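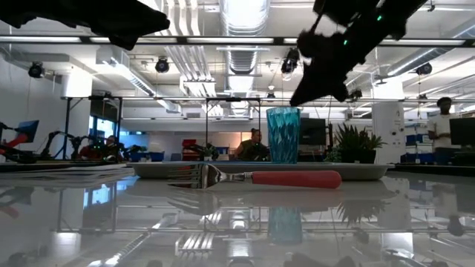
Trilora Evening Program
Running a Small Household, Unit 2: The Tray
Notes to go with Friday's session

Last week's unit was the sink, and a good many of you felt it ran long. The tray is shorter. It is also the unit people skip, on the grounds that they have been carrying things to tables since childhood. So have I, and I have the carpet to show for it.

1. What a tray is for

A tray saves trips. It also gives loose items a border, so that a cup, a plate and some cutlery become one thing to carry and one thing to wipe. The Girance workbook takes 22 pages to get to this point. You may read them if you like. The diagrams of elbow position are something.

Terms we'll use:
Rim: the raised edge. A low rim stops a spoon from rolling and does very little for soup.
Footprint: the part of the item that touches the tray.
Dead corner: the corner where you put something "for now." See Unit 4, Drawers.

2. Order of loading

Tall things go on first, while you still have room to change your mind. Usually that means the cup. Set it down by itself and look at where it stands before anything else goes on. Most people put it near the edge they'll be lifting, then knock it with a thumb.

Check the cup again from the side, at table height. A tapered cup has a smaller footprint than you think it has, especially if you have just been looking down into it.
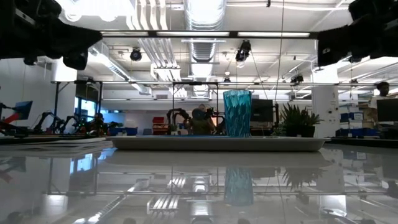 3. The plate, and then everything else

The plate is the widest item and decides the rest. Put it to one side of the tray. A plate in the exact middle looks very handsome and leaves four useless strips around it.

Cutlery goes on last. Until then it waits on the table, where you can see it. Standing things in the cup is permitted for straws. For knives it is discouraged, and the Gilani booklet on table safety has a whole page on this that I won't spoil for you.

Anything else living on the table (the cutting board, the houseplant, the mail) stays off the tray. If it has to move, move it before you start.

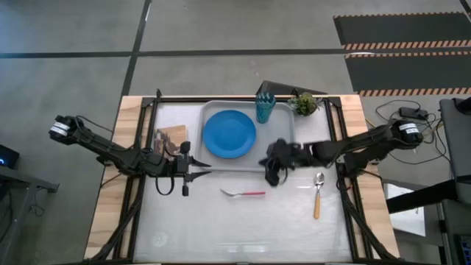
One student in the July group objected that this was a lot of procedure for a fork, and that at home the fork simply goes wherever there's room. I accept the point about home. I would only ask where the fork is now.

4. Laying the cutlery

Two pieces are enough for practice, and a fork and a spoon will show you every mistake available. Work slowly the first time.

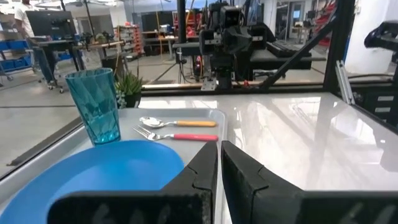
Cutlery wants a direction, and it matters less which one you choose than that both pieces agree. People who fuss over left and right tend to forget about crossing, and crossed handles slide. For our purposes the fork and spoon can lie more or less side by side across the back half of the tray, heads to the left, with the cup up behind the plate. You may set your own tray the other way around if you're left-handed or stubborn.

5. Homework

Load and unload one tray at home, every day until we meet again. Allow 30 minutes for the first attempt, including the argument with whoever needs the table. Write down what you moved twice.

Reading: Girance workbook, the section on lifting. Skip the elbows. The Imico tray liners on the supply list are optional, and the store downstairs is usually out of them.

Bring a dish towel.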